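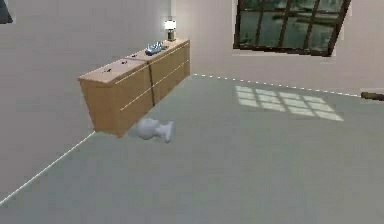
Print this message | E-mail this message

Subject: Re: Drawer runners binding after refinish
From: Lejla Todorova
List: Drinder Woodwork

Biljana Popescu wrote:
> I refinished a pine chest in May and now two of the drawers
> bind at the back third of travel. They ran fine before. I put
> 3 coats of varnish on everything, runners included. Should I
> plane the drawer sides or pull the varnish off first?

Pull the varnish first. Film finish on a running surface adds thickness on both faces and it grabs under load. Plane the sides now and you will have sloppy drawers in January when the pine shrinks back.

Scrape the runners and the bottom edges of the drawer sides to bare wood, then rub in paraffin. Canning wax is fine. Keep silicone spray away from it – it gets into the grain and the next coat of finish will fisheye.

If they still bind at the back, check the runners for parallel. Cut two sticks to the inside width at the front of the opening and slide them to the rear. A runner that has moved usually has a loose screw at the back post. Mine were screwed through round holes with no slot, so the case side had nowhere to go and pushed the runner in.

Berisha's plan calls for a glued runner along the full depth. I would not do that in solid pine. Glue the front 3 inches and put a slotted screw at the rear.

What grit did you stop at on the drawer sides? Anything past 150 is wasted there.

Lejla

2 replies | 40 views | 3 shares

Recent messages in this list:
Dalance hinge plates, source for replacements
Lasgate vise, worn half nut
Shellac over old wax
Re: Bandsaw tires, glued or stretched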